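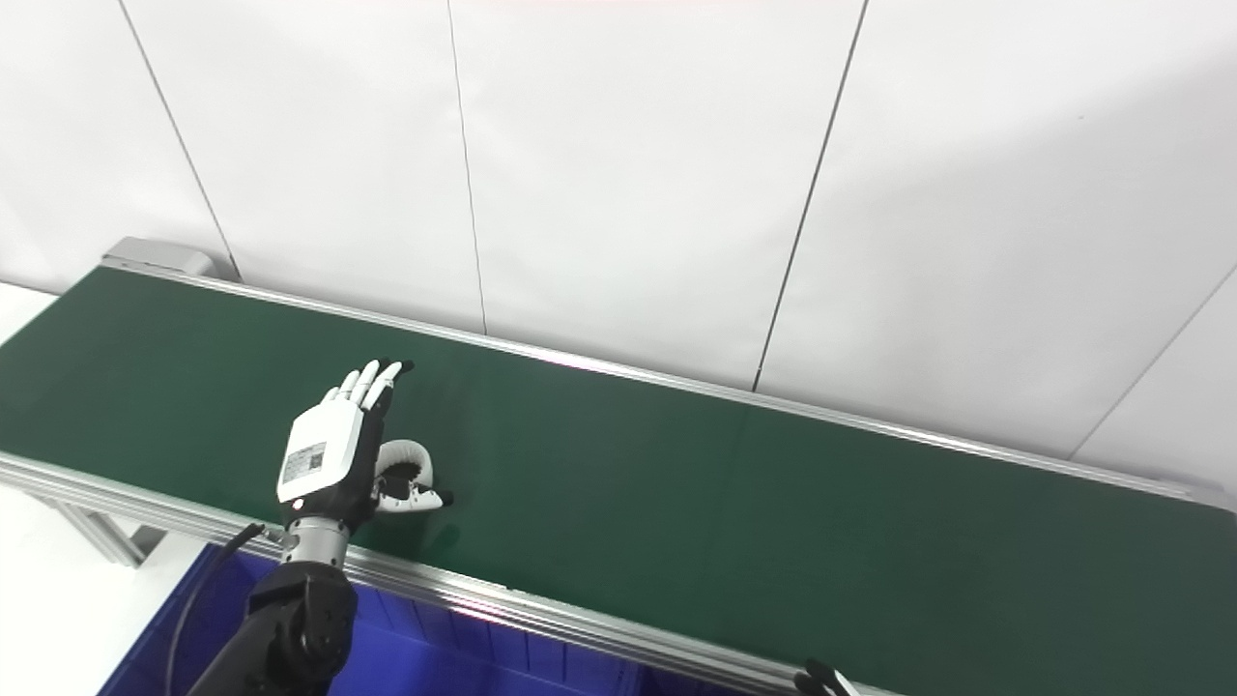

# Station 19

The belt ran from seven in the morning until the order queue was empty. In March the queue was never empty, so it ran until ten at night, when Jaime Lobo stopped it by hand and signed the sheet.

The sheet had two columns. The first was for stops caused by the machine. The second was for stops caused by people. Before the hands came to Clastgate there had been one column, headed "Reason," and the packers wrote what they liked in it. Dropped a lid. Belt tracking left again. Serrano's birthday.

Lobo had packed for eleven years and now he was cell attendant. The job description was two pages long. He was to clear faults, swap the bin under the belt when it filled, wipe the fingertips with a dry cloth every 500 picks, and stay outside the yellow line while the arm was live. He was also to write a note on any pick the hand missed, stating the part, its orientation and the probable cause. Lesuron, who made the hands, collected the notes every Sunday.

He wrote them carefully. The first ones were long.

"Part on its side, flange toward wall. Thumb closed ahead of fingers. Part rolled. I would have used the edge of my palm to stop it."

The engineer from Lesuron was a woman named Iko. She came on site during the second week with a laptop and a folding stool, and she asked him what he meant by the edge of his palm. He showed her on the bench, with the arm locked out. A flanged part rolls toward its heavy side. You let it come to you and it stops against the hand. Then you pick it up.

"How long do you wait?" she asked.

"I don't wait. It gets there."

She had him do it 114 times with a glove on. The glove had wires in the back of it, and it was too small across the knuckles. At the end she thanked him and gave him a printed form, on which he agreed that the motions belonged to Lesuron. He read the form twice. There was a box for comments and he left it blank. He signed.

The update was loaded overnight. The next morning a flanged part came down on its side, and the hand lowered its thumb to the belt and held it there. The part rolled up against it and stopped. The fingers closed.

Lobo stood behind the yellow line with the cloth in his pocket. It was his way of doing it, with one difference. He had always lifted his little finger clear, from a break in his second year that had set crooked. The hand had four fingers and a thumb, and the last finger lifted clear too.

He reported this to Iko by phone.

"Does it affect the pick?" she asked.

"No."

"Then I'd leave it in. Taking it out means another day of testing."

Serrano had worked the place across from him until January. She was in returns now, on the other side of the building, where the goods came back in every kind of box and a person still had to open them. She came over on her break and he pointed out the finger. She watched three picks go by.

"That's you," she said. "Does it complain about the lights as well?"

"Not yet."

"Do they pay you for it?"

"I get the attendant's rate."

She watched one more and went back to returns. She had fifteen minutes, and the walk took four of them each way.

By the end of the month his notes had become short. "Part wet." "Two parts stuck together." On some shifts there were none, and he wrote "None" so that Lesuron would know he had looked. The column for machine stops was mostly clean. The column for people had his initials in it once a night, at ten, because the form had no other place to record the belt being switched off.

He asked the shift office whether a third column could be added. They said to put it in writing. He wrote it on the back of the sheet, under the count for the last bin, and left it in the tray.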